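4. Where people put things down

4.1 What we asked and who we asked

I should say up front that this part of the study started as a side question. We were supposed to be looking at how households in Lernamley sort their mail, and I kept noticing in the interview notes that people would wander off into stories about lost keys. So many lost keys! After a while it seemed silly to keep crossing those bits out, and the diary study reported in this section grew out of them.

We signed up 33 households, most of them in the old part of Lernamley and the rest out in Wusia, where the houses are newer and the entryways are a lot bigger (this matters later on, so hang on to it). Every adult in the house kept a paper diary. Each time they set down something they would need again the same day, they wrote what it was, where it went, and whether they had picked that spot on purpose. Then, when they went back for it, they wrote down whether it was in the first place they looked. The whole entry takes less time than it takes me to describe it, and people got pretty quick at it.

I call the surfaces "landing spots" all through this section. Earlier work in the Montoya project used "drop zones," but a couple of our households found that term confusing because their kids' school uses it for the car line. So, landing spots. A landing spot can be a table, a stair, the top of a washing machine, the arm of a couch. I don't count pockets or bags, although I argued with myself over bags for a long time and I'm still not sure I got it right. A bag that never leaves its hook behaves a lot like a shelf.

Panels are labeled in the order they appear.

Figure 4a. Wooden slab.
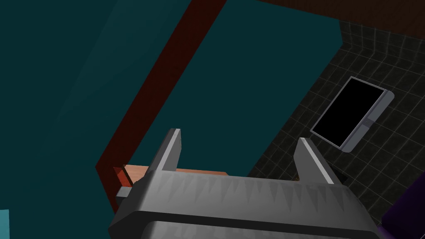 4.2 Open surfaces win, and then they lose

The first thing that jumped out of the diaries was how much people love a big open surface. If there was a table near the door, the table got everything. It didn't matter whether the house also had hooks, bowls, trays, or one of those little wall shelves with the slots. I had expected the households with the most storage gear to use it the most, and I was flat wrong. They used it for the first few days (I suspect because I was going to read the diary) and then drifted right back to the table.

The trouble is on the other end. Items left on open surfaces were the ones most likely to be missing from the first place people looked. Part of that is other people moving them. A table gets cleared for dinner, and whatever was on it ends up on a chair, then on the stairs, and by morning you've got someone standing in the hall at 7:30 accusing the dog. We had several entries like that, and they were my favorites to code.

But some of it happened in homes with just one adult, where there was no one else to blame. In those diaries the item was usually still on the table. The person had looked at the table and missed it. I went back and asked about these in the closing interviews, and the answers were all over the place. One person told me the table had turned into "background." Another said she checks the table so fast that she doesn't really check it. I like both of those explanations and I can't choose between them with the data we have.

Color probably plays a part as well. Keys on a pale counter came up in the "looked right at it" entries less often than keys on dark wood, but we never planned to compare surface colors, and we never asked anyone to write down the lighting. So please take it as a hunch. The Grirberg pilot had the same hunch and the same hole in its data, and I really wish we had fixed it before printing our diaries.

Figure 4b. Gray on teal.

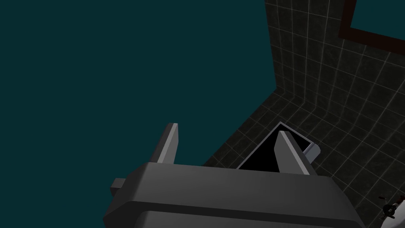

Back to Wusia and those big entryways. I figured more room by the door would mean fewer lost things, on the theory that everybody could have a spot of their own. What we got was more spots per person and more searching. In the Lernamley houses, where you practically fall into the kitchen from the street, there are only so many places a phone can go, and people would run through them in order without thinking. In Wusia they had to remember. One family had a bench, a console, a windowsill and a half wall, all within a couple of steps of the front door, and every one of them showed up in the diary as "the usual place." I read that diary three times to make sure I wasn't mixing up the handwriting.

The labels people use for these spots are worth a word too. Where a household had a shared name for a spot ("the ledge," "the mail end"), things left there were found more easily, even when it was a messy spot. Where everybody called it something different, or just pointed, the same kind of surface did worse. I don't want to lean on this too hard. Families that name things may also be families that talk to each other more in the morning, and talking would help all by itself.

4.3 On purpose or not

Remember that the diary asked whether the spot was picked on purpose. I had high hopes for this question and it was a bit of a mess. Lots of people left it blank, and some told us afterward that they decided it was on purpose only after they'd started writing. You can see the problem! Asking somebody whether they meant to put a thing down makes them notice that they are putting it down, and that is pretty much the treatment we were trying not to give them.

Figure 4c. Wood-grain tabletop with a small gray object near the upper edge.

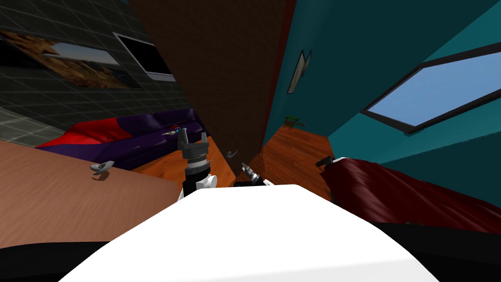 Even so, there is something in it. When people said yes, the item tended to be small and the trip tended to be short, like setting down glasses to answer the door. When they said no, they were very often carrying more than one thing. Groceries were the classic case. You come in with your hands full, you dump the lot wherever you can, and the keys go down under the bread. I'd love to see a version of this study that tracks what else was in the person's hands, and I'd happily trade the on-purpose question for it.

A quick note on the entries we left out. We dropped any entry where the item never came up again in the diary, since we couldn't tell whether it had been found right away or the person just forgot to write it down. We also dropped one household's entire second week, after they moved the couch and stopped writing anything except complaints about the couch. I kept their first week in. It didn't change any of the patterns above when I tried it both ways, although it did make the stairs look slightly worse as a landing spot, and the stairs were not doing well to begin with. Stairs are taken up again in Section 5, along with windowsills and the tops of appliances.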